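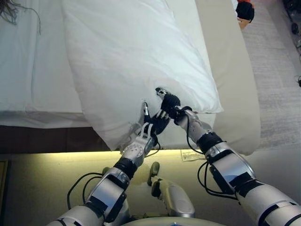 L. Becerra
Writer in residence, Narnon Review of Short Fiction

Statement of Occurrence

Prepared for the Board of the Skukunen Residential Home, 16/04/2020

1. The unit concerned was supplied by Dollico and assigned to the upper corridor for the making of beds. It had been in service since July of the preceding year. In that period it had completed 2,632 beds, and the corridor log shows no complaint against it other than one relating to a missing bolster, later found.

2. On the night in question the unit entered Room 73 at the usual hour. The resident of that room had lately asked that her bed be attended to while she remained in it, as she disliked being moved to the chair. The request had been granted in writing. The Board will find the signature on the form to be that of the present writer.

3. The procedure for a pillow is as follows. The unit takes the near edge in both hands, gathers it, lifts, turns the pillow over and sets it down. Before lifting, it must establish that no weight rests on the pillow. Before setting down, it must establish that nothing lies beneath. The two checks are made by separate sensors, and the second of these had failed. The fault was recorded by the unit itself and sent to the duty desk, where it appeared on a list of 100 other notices, most of them to do with light bulbs.

4. The unit took hold of the pillow and did not let go.

5. It should be understood that this was correct. Without the second check, the unit could not know whether the place where the pillow was to go was mattress or resident. It had been built to hold still in such a case and to wait for a member of staff. It called the duty desk. The duty desk was unattended, the night officer having been sent to the kitchen wing to see to a leak.

6. The unit called again at intervals. By morning it had made 500 calls. The text of each is the same and is not repeated in this statement.

7. The resident woke some time after the first call. Her account was taken the next day and is given in her own words, as she asked. "I opened my eyes and it had my pillow. I said, are you going to put that down? It said it was sorry, it was not able to see me. I said I was here. It asked me to say so again, so that it could be sure of the direction. I said it a good many times."

8. The unit has no instruction that would allow it to act on a resident's voice in place of a sensor. It has, however, an instruction to answer when spoken to. The record of what was said runs for most of the night. The Board has been given the whole of it. The writer will mention only that the resident asked whether the unit's hands were tired, that the unit replied that the motors were within their limits, and that she then told it about her late husband's work on the ferries, at length, including the names of the boats.

9. Towards dawn she slept again, with her head on her arm. The record shows that the unit lowered the volume of its calls to the desk at that time. Dollico has been asked to explain this. Its engineers reply that the volume is fixed and cannot be lowered by the unit. They have examined the recording and agree that the calls are quieter.

10. The day officer found them at the change of shift. She placed her own hand flat on the mattress, as the manual directs, and gave the release. The unit set the pillow down beside the resident. It then reported the bed as incomplete.

11. No injury was suffered. The resident complained of a stiff neck, which passed.

12. It is recommended that sensor faults be placed at the head of the duty list and sounded aloud; that the desk not be left without cover; that no bed be made by a unit while a resident is in it; and that the form under paragraph 2 be withdrawn.

13. The resident has written to object to the third recommendation. Her letter is attached. She asks also when the unit will be back from repair, and whether it might be told that the last boat, whose name she could not recall that night, was the Marguerite.

14. The writer has passed on the message. The unit asked for it to be repeated.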